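From: Starkia perception
To: flostent-users
Date: 28 Nov 2020
Subject: Re: [flostent-users] pose tracks drop out on clear containers

On the Warraich list someone wrote:
> We run the marker tracker with default settings on two-handed
> recordings. Tracks for opaque objects are fine. With the translucent
> food containers the object pose jumps between two solutions, mostly
> when both grippers are close to it. Gripper poses look stable.
> Is this the depth filter or the pose solver? We are on the April
> release and have not touched solver.yaml.

It is the solver, but the depth filter makes it worse.

The filter rejects points whose depth disagrees with their neighbors. On a clear side wall most of the returns come from whatever is behind the plastic, so the wall is thrown out and the fit runs on the lid alone. A rounded rectangle has a 180-degree ambiguity about its normal, and the solver has nothing left to break the tie. It then picks whichever solution has the lower residual on that step.

We see the same thing on our own recordings. Both views below are from the wrist side, same container type, lime-green lid.
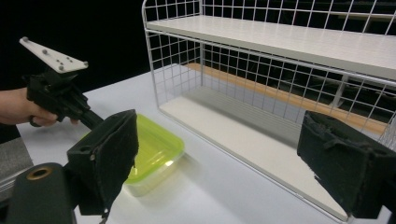
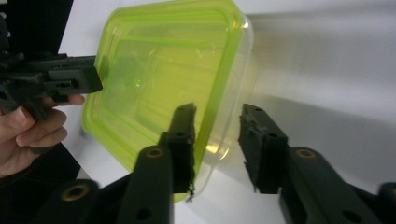 Three settings to try, in this order:

1. Set object.symmetry to 2 for the container class. The default is none. With it set, the solver reports one canonical pose and the jumps disappear from the output. If your policy needs to know which end is which, this will not help you.

2. Raise solver.prior_weight from 1 to 3 while either gripper reports contact. The object should follow the gripper during a grasp, and the gripper pose comes from the markers, so it is the better signal. Do not leave it raised after release or the object will lag.

3. Mask the fingers before the fit. The pads are dark and the segmenter in Prutidier sometimes assigns their edges to the object. Use mask.dilate = 2.

I replayed 244 segments with all of the above. The flips that remained were at contact onset, before the prior takes effect. Running the smoother backward over the segment removes most of those, at the cost of not being usable online.

Do not disable the depth filter. I tried it over 2,000 steps and the fit slid onto the background plane.

There is also an off-by-one in the contact timestamp in the April release. It is fixed on the main branch. If you cannot upgrade, shift the contact channel one sample earlier before loading.

If it still flips, send solver.yaml and the residual log for one bad segment. The raw video is not needed.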